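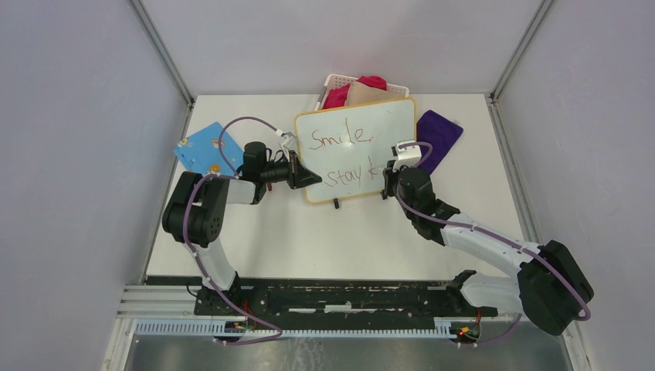
Hukix

Kommandozeilenwerkzeug zum lokalen Verschlüsseln und Abgleichen von Notizdateien. Läuft ohne Konto und ohne fremden Server.

Stand: Fr., 22. März

Voraussetzungen

Linux oder macOS, 64 Bit. Unter Windows nur über WSL, dort ungetestet mit Netzlaufwerken. Die Bibliothek zitard ab Version 5 muss installiert sein, ältere Versionen schreiben ein anderes Kopfformat.

Einrichtung

hukix init ~/notizen
hukix key new

Die Schlüsseldatei liegt danach unter ~/.hukix/key. Sie wird nicht mit abgeglichen und muss von Hand gesichert werden. Ein verlorener Schlüssel lässt sich nicht wiederherstellen.

Abgleich

hukix sync wekix:/daten/notizen

Der Zielrechner braucht nur SSH. Bei Konflikten bleiben beide Fassungen erhalten, die zweite bekommt die Endung .alt. Pro Durchlauf werden höchstens 2.000 Dateien übertragen, der Rest folgt beim nächsten Aufruf.

Bekannte Fehler

Umlaute in Dateinamen werden zwischen macOS und Linux manchmal doppelt angelegt (Ticket 712).
Abbruch mit Strg+C lässt die Sperrdatei stehen. Löschen mit hukix unlock.
Der Import aus Heinonen übernimmt keine Anhänge. Geplant für Mai.

Kontakt und Lizenz

Betreuung: Purificación Paredes. Fehler bitte als Ticket melden und die Ausgabe von hukix doctor anhängen. MIT-Lizenz, siehe LICENSE.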